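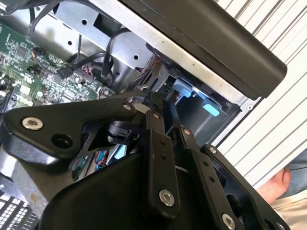

夹爪伸进打开的机器，旁边是电路板和一束一束的线。

分享（4） | 打印本页 | 用电子邮件发送

Rirkora开放日见闻：看机器人怎样拆旧设备

文/Amna Farooqui

七月的一个星期一，我和读书小组的几位朋友一起去了Corkovley，参观Rirkora工作室的开放日。我写中文还不够熟练，请读者原谅我的句子有时候太长，或者太短。可是这一次的参观我很想自己写，没有请别人代笔。

Rirkora在老纺织厂的二楼，要走一段比较窄的楼梯。门口贴了一张手写的时间表：上午十点介绍，十点半演示，十二点以后可以自由提问。我们到得早一点，所以先喝了茶，看了墙上的零件柜。每一个抽屉上都有标签，写着零件从哪一种机器里拆下来。我的朋友很喜欢这个柜子，她在前面站了很久，差一点没有听到介绍开始。

工作室现在做的项目叫Trastura。项目的目的很清楚：旧的电子设备送到回收站以后，大部分是直接压碎的，里面还能用的部分也一起没有了。Trastura想让机器人学会先把里面的东西一件一件取出来，比如先拔掉接头，再松开线，然后才碰电路板。负责人Razia Ansari在介绍里说，他们两年里面收到了2,000台旧设备，都是附近的学校和办公室不要的。这些设备没有两台是完全一样的，同一个型号也会有不同的走线，因为以前修过，或者换过零件。

我以前想象的机器人是很大的，在工厂里面，外面有围栏。这里用的夹爪却比较小，是黑色的，由几根细长的连杆组成，用银色的内六角螺丝固定。Razia解释说，连杆做得窄，是为了能够伸到机器里面去，同时不要挡住太多的视线。夹爪前面的两个指尖合在一起的时候，可以夹住很薄的东西。她让我们用手指试一试同样的动作：伸到一个盒子里，不碰旁边的线，只捏住一个塑料片。我试了三次，每次都碰到了旁边的线。

演示的时候，机器已经打开了，放在白色的条纹台面上。里面的绿色电路板上满满的都是小元件，旁边有红的、粉红的、橙色的线，还有粗的黑色电缆从金属板那边弯过来。对我来说，这已经很乱了，但是工作室的人说这一台算是整齐的。夹爪的指尖慢慢地往里面走，常常停下来。有一位观众问是不是坏了。不是坏了，是程序在等，它要先判断前面的线会不会动。

Razia说，电线是最难的部分。金属的边和螺丝不会改变位置，看一次就知道在哪里；电线却是软的，碰一下，别的地方也跟着动。他们让机器人练习了很多次只做一件事情，就是把一根线推开，再回到原来的地方。拔接头反而比较容易教，只要方向对，力气不要太大。那一天的演示一共用了40分钟，其中有20分钟都花在一束线上。我觉得这一段最有意思，虽然有几个孩子已经跑到茶桌那边去了。

提问的时间里，大家问得很具体。有一位先生以前是修打印机的，他问蓝色的塑料片应该怎么取，硬拉会不会断。回答是有时候会断，所以他们把断掉的情况也记录下来，不只记录成功的。另外一个人问，这样慢，比人手拆有什么好处。Razia没有生气，她承认现在人手快得多。她希望以后人可以做判断和检查，机器人做那些割手的、灰尘多的工作。她给我们看了自己手背上的一条小疤，是金属板的边划的。

我也问了一个问题：为什么不先把所有的螺丝拧掉，把外壳全部拿走，再让夹爪工作？她说回收站里没有那么多时间，常常只能打开一边。如果机器人只会在完全拆开的机器上工作，到了那里就没有用。这个回答我回家以后还想了一会儿。

给想去的读者几个实用的信息。楼梯没有扶手的那一段要小心。工作室里可以拍照，但是请先问一声。孩子可以进去，需要有大人陪着，并且不能伸手到台面上。茶是免费的，饼干要自己带。停车的地方在厂房后面，从小河那边进来比较方便，前门的路正在修。

下一次开放日每组最多20个人，报名表放在前台，也可以写信给工作室。如果家里有不用的旧设备，可以当天带去，最好把电源线也一起带来。他们特别需要外壳没有用胶水粘过的那一种。电池请先取出来，另外装一个袋子。

打印本页 | 推荐给朋友 | 评论（4）

联系我们 | 版权归Corkovley社区通讯所有 | 返回顶部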